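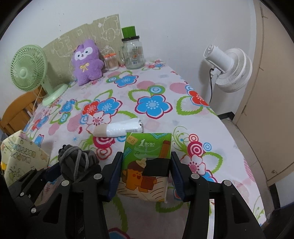

Families in Clellum will be able to borrow children's workbooks and early readers by mail starting in June, under a program approved by the town library board. The Rindeck Library has about 2000 titles for children under 10, but many households on the east side of the valley live too far from the building to visit often. The new service will send out slim paperbacks, the sort with a bright green cover, a big number on the front and a smiling cartoon character, along with longer picture books. Each household can keep up to 5 items at a time. There is no charge for delivery or return.

The library tested the idea over the winter with 200 families. They borrowed 452 books in all, and early readers went out more often than anything else. Most requests came from homes with a child in kindergarten or first grade. Parents who took part asked for more books in languages other than English, and the library has set aside part of this year's budget to buy them.

Books will be packed in padded envelopes made by Welari, a supplier in the next county. Each envelope has a return label inside and can be used several times. Borrowers may drop it in any mailbox or leave it at the Hegazy Street post office, where a collection bin will be set up near the front counter.

Loans will run for six weeks – twice the usual period – and can be renewed once by phone. The library will not charge late fees on mailed books. Families will be asked to pay for a lost book only after two written reminders.

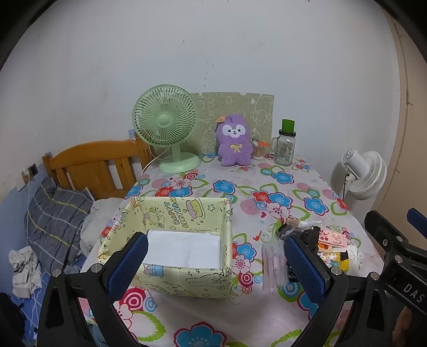

LOCAL NEWS | FAMILIES

Sign-up forms are available at the library desk, at both elementary schools and at the Hegazy Street post office. A parent or guardian needs a library card and proof of address in Clellum. Children do not need cards of their own.

The branch will also extend its story hour in the summer, with a second session at 4 p.m. for children who attend day camp. The board will review the mail program after one year.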